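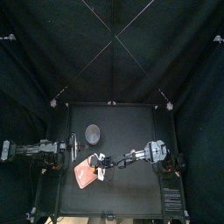 February
By Yanti Wijaya

This month went on choosing the small items for the Anham kitchen box, the starter set for families moving into the Skarkar flats. The list now has a cup, a board, a tray for cut vegetables and a bowl with a strainer. Spending to date is $655 of the $2,000 granted. 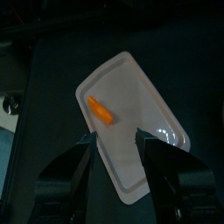
Will the tray stay in the set? It will, as long as Stekau holds its price through spring. A second supplier, Ngui, has quoted higher and we have not ordered from them.

We had planned to pack everything in one carton per household.
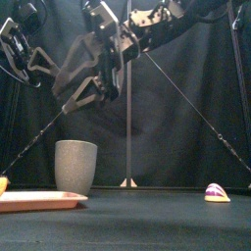
Mrs. Ngata at the flats wrote that two smaller cartons would be easier on the stairs, and we have changed the plan. The extra cardboard adds $600 across the year.

A toy goes in each box where there are children,

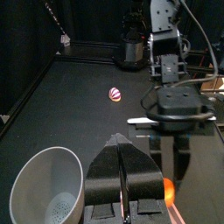
and a striped ball is the current choice. It has to fit inside the bowl so the carton will close. Still open are the dish towels and the printed list of contents. Both should be settled by the next report.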